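3.2 Task setup and wrist view

The task is the insertion of a processor into the socket of a used desktop computer. Parts are presented on a flat grey fixture board, placed beside the open case on a slatted aluminium table. The processor and the memory module each have their own holder.
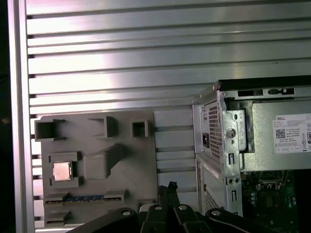
Each policy was trained on 60 demonstrations, of which 22 were recorded by Ojārs Lepik with the Villthorpe controller. We kept the same camera at the wrist for training and for testing.

The power supply overhangs part of the motherboard and limits the directions of approach. In Figure 2 the retention frame of the socket is open and a processor lies on the board next to it. We count such a state as a failure, even when the chip is undamaged.

Figure 2. Wrist view of the empty socket, with the processor outside it.

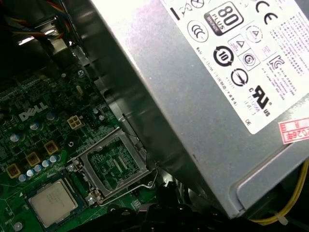
3.3 Baselines

We compare with two methods, Plitetti and Altenero, both trained on the same data.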